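Pludby method
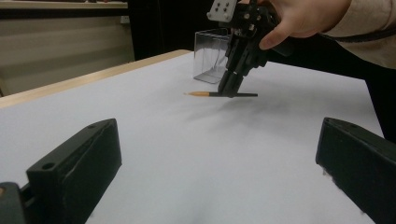 The Pludby method is a way of teaching a robot arm to handle thin objects, such as pencils, from recordings made by people with hand-held grippers. It was developed at the Jakora laboratory in Nartey, and it takes its name from the workshop where the first grippers were made.

In the method, a person does the whole task by hand with a gripper that has the same fingers as the robot. The recordings are then used to train a control program called Dikatero. No robot is needed during the recording, so the work can be done on any ordinary table.

Training and results

The first set of recordings had 275 demonstrations of one task, in which a pencil is picked up and put into an open box. Of these, 21 were removed because the position of the gripper was lost for too long. A second set, made in June, had 400 demonstrations with different lighting and different starting places for the pencil.

With the first set only, the robot often closed its fingers too early. After training on both sets it completed the task in 179 of 200 trials. Most of the remaining failures happened when the pencil was lying close to the wall of the box.

Limits

The method does not measure the force of the fingers. Soft or fragile objects have not been tested.

See also: Imitation learning; Robot grasping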